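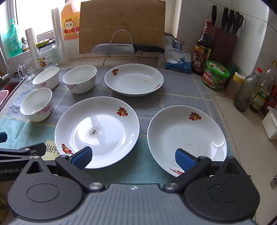 Print | E-mail

Notice Intake and Correction at a Two-Chapel Funeral Home
Speaker notes, Yvonne Dobson, Nurmi Funeral Home, Brokport
September 4, 2018

Slide 1. Title

Introduce self. Office manager, Brokport and Endwood chapels. Scope of the talk is the death notice from first call to publication, plus corrections afterward. Pricing is out of scope. So are death certificates, except where the two documents touch.

Slide 2. Definitions

Death notice: paid, placed by the funeral home on the family's behalf, fixed format.
Obituary: longer, usually written by the family, may run on a different day.
Service notice: time and place only.

Families use "obituary" for all of them. Staff should not correct the family, but the intake form must show which one is meant. Most of our early errors came from a service notice being typed up as a full notice with the survivors left blank.

Slide 3. The sample

We reviewed 177 notices placed from the two chapels. 17 needed a published correction. Pause here and let people read the table.

Of those 17, six had the wrong service time or place. The rest were names: a misspelled survivor, a missing survivor, or a maiden name entered as a middle name. No correction in the sample involved the name of the deceased. That field is already checked against the certificate worksheet.

Slide 4. Where the errors entered

Joni Tuominen traced each correction back through the paper file. The common point was the phone. A survivor list taken by phone and read back by phone does not catch spelling. "Kathryn" and "Catherine" sound the same on read-back.

Second point of entry: the cemetery. Endwood Cemetery confirms a graveside time after the chapel time is set. If the graveside time moves, the notice may already be at the newspaper.

Mention the August case in general terms only. Visitation was listed at the Brokport chapel and held at Endwood. Both addresses were in the file, and the typist used the default.

Slide 5. Revised form

Go through the fields in order.

Full legal name, with suffix. Name as the family wants it printed. Age. Town of residence. Place of birth. Parents, each marked living or deceased. Survivors, with spelling confirmed in writing. Preceded in death by. Service: chapel, room, time. Visitation: before, after, or none. Burial. Officiant. Memorial gifts.

The chapel field no longer has a default. It is blank until someone fills it in.

The "before, after, or none" box replaces a free-text line. Expect a question on split visitation (the evening before and again the hour before). Answer: check "before" and write both times.

Slide 6. Proof and release

One proof goes to the person signing the arrangement contract. If that person wants a relative to read it too, the relative's changes come back through the signer. Minttu Rautiainen's wording for this is on the handout. Use it as written.

A reply of "looks fine" by text is accepted as release. Print it and put it in the file. A verbal release is not accepted, including at the counter.

Length: our base notice is 400 words. Over that, the family sees the added charge before the proof is released, on the same sheet.

Slide 7. Skidard

Skidard is the case software at both chapels. Screenshots are from the training copy, no family data. The service block now feeds the website, the door card and the newspaper copy from one record. A change made after release turns the record yellow, and it stays yellow until somebody enters who was called at the paper.

It does not call the paper. Say this twice.

Slide 8. Corrections

Published error, ours: corrected notice runs at no charge, website changed the same hour, log entry by close of business.
Published error, family's: same steps, charge at the director's discretion. Pentti Riihimäki has waived it each time so far.
Newspaper's error: send the released proof and request a rerun.

Memorial folders already printed are checked against the correction. This step was missing from the old procedure.

Slide 9. Questions

If asked about online guest books, refer to Oona Mäkelä, who moderates ours. If asked for the form, blank copies are on the table by the door.

Contact: Nurmi Funeral Home, Brokport office | © 2018 Nurmi Funeral Home | Back to top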